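Subject: Re: [parish-ed] Moving the adult class to the early hour

On Monday the Flotbridge office wrote:

> We are looking at moving the adult Bible class from after the late
> service to the hour before it, starting in May. The late slot has been
> losing people to lunch. Before we put it in the bulletin:
>
> 1. Does the reading plan need to change if we lose 15 minutes?
> 2. Can the Sutherland room take the class, or do we stay in the hall?
> 3. What do we do about people who serve at the early service?
>
> Please reply to the list so Grullarel sees it too.

Replies in order, then two items that were not asked about.

## 1. Reading plan

The plan as it stands covers one chapter per session, with the psalm read aloud at the start. At 60 minutes this fits. At 45 it does not, unless the psalm is dropped or the longer chapters are split. I would keep the psalm and split the chapters.

Splitting affects the Gospel section most. Luke 1 should become two sessions in any case, and the Passion chapters should not be hurried. The Epistles need no change. The printed outlines can stay as they are if the leader marks the stopping verse at the top of each sheet:

- Luke 1: stop after verse 38
- Luke 22: stop after verse 38
- Acts 7: stop after verse 29

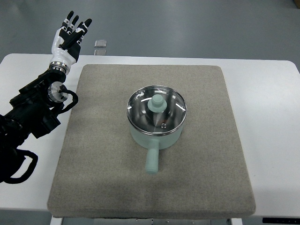 ## 2. Rooms

The Sutherland room seats 32 at tables. That is enough for an ordinary week. It is not enough for the first session of a new book, when we also get visitors from the late service, so I suggest the hall for first sessions and the Sutherland room for the rest.

Two points on the room itself. The door to the corridor has to stay open during the early service because the children's procession goes through it, and this ends at ten past the hour. The class should not start before then. Also, the wall screen only takes the older cable, and the adapter is kept in the office drawer. Please put it back afterward.

Brikard uses the same room on weekday evenings for its grief group and leaves the tables in a ring. Our class has used rows in the past. I see no need to move them - a ring works better for discussion, and it saves ten minutes of setup.

## 3. People serving early

Readers and ushers at the early service are free by the dismissal hymn and can come straight in. Choir members cannot, as they rehearse until the late service begins. For them there is no good answer at the new hour. The options are:

- send them the outline and notes by email each week
- hold a second session on a weekday evening, if Grullarel has a leader to spare
- let them use the recorded talks, with the questions at the back of the study book

The first costs nothing and could start right away. The second should wait until we know how many would come.

## 4. Hymnals

Not on your list, but it affects the opening. If the psalm is sung, use the number in the new hymnal. Hymn 364 in the old book is a different text from 364 in the new one, and both books are still on the hall shelves. The class was split between them last month, and we got through a verse and a half before stopping. The old copies should go back to the storage closet before the change of hour.

## 5. Coffee and the shared meal

The early hour means coffee before class and no meal after it. The soup lunch would then stand alone, after the late service, and will need its own line in the bulletin. Please keep the two sign-up sheets apart. Soup should arrive hot, in a pot with a lid, with the owner's name taped to the base. Bread is covered through the end of the quarter.

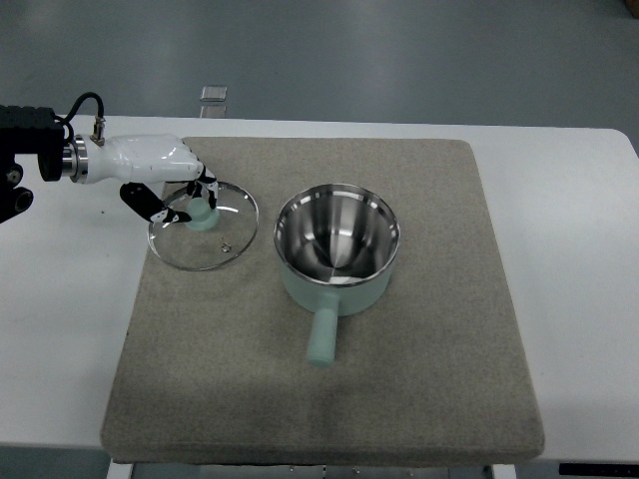

*Glass lid with a steam vent, on the felt mat*

The kitchen is shared with the Flotbridge youth group until noon. They need one counter and the sink. We can have the stove from half past eleven.

## Wording for the bulletin

If there are no objections by Friday, this is what I would print:

> Beginning in May, the adult Bible class meets in the hour before the
> late service. First sessions of each new book are in the hall. All
> other sessions are in the Sutherland room. No preparation is needed.
> Bibles are provided.

The start time is left out on purpose until the procession question is settled with the early service. Send corrections to the list.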